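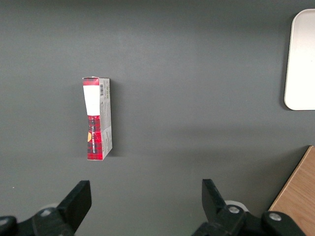
# What can I do with small tartan boxes? (shortbread or tea size, narrow ones)

**kokkonen_kate**

Hi everyone! I've fallen in love with small printed cartons and I can't bring myself to put another one in the recycling. My favourites are the red and black tartan ones – narrow, tall, with a nice big white patch near the top of the front that's just begging for a name to be written on it. The side panel is the usual pale grey with a barcode and tiny print, so not as pretty, but I can live with that.

I'd love to turn them into little gift boxes for the Gromness craft table in November. A few have gone soft in the middle and pinch in at the waist. Two things I'm stuck on:

- How do I get the sides straight again without cracking the printing?
- What do I cover the barcode side with? Plain paper looks a bit sad next to all that colour!

I have PVA, a glue stick and a roll of Tanero kraft tape. No fancy cutting machine.

---

**Vilho Pitkänen**

Oh, I love these, tartan is the best of the lot! I've been making over cereal and biscuit cartons for 14 years and the thin ones come back really well.

Open the glued seam first. Slide a butter knife down the inside and go slowly, it usually lets go in one piece. Then lay the carton flat, printed side down on baking paper, and leave it under a stack of heavy books overnight. If the crease is still there in the morning, cut a strip of card from a cereal box (185 gsm cardstock is lovely if you have it) and glue it behind the weak spot with the glue stick. PVA is too wet for this and you'll get ripples in the colour, so save it for the seam.

Before you glue it up again, run a bone folder or the back of a spoon along every old fold. Makes such a difference!

For the barcode side I'd pick up the black from the pattern. Black paper, cut a hair narrower than the panel so the edges don't lift. And keep the white patch just as it is – a gold gel pen on that would be gorgeous.

If the cardboard rim at the top has gone fuzzy, trim it with a metal ruler and a sharp blade, then touch it up with a red marker.

---

**trovex_fan**

just turn it inside out and stamp it. plain grey card inside most of them, takes ink well

---

**Marnie in Kokkonen St**

Inside out would be a crime with that plaid, sorry trovex!! I'd use fabric. A scrap of black felt glued on the side panel hides the small print completely and it feels beautiful in the hand. Fold a bit over the top edge too and you won't see any raw cardboard.

One warning about food cartons, check for crumbs in the bottom flaps before you store them. I lost a whole tub of nice ones to pantry moths and I'm still cross about it. I give mine a good brush out with an old pastry brush and pop them in a zip bag in the freezer for a few days.

Please post your finished ones, Kate, I'd love to see what colour ribbon you go with!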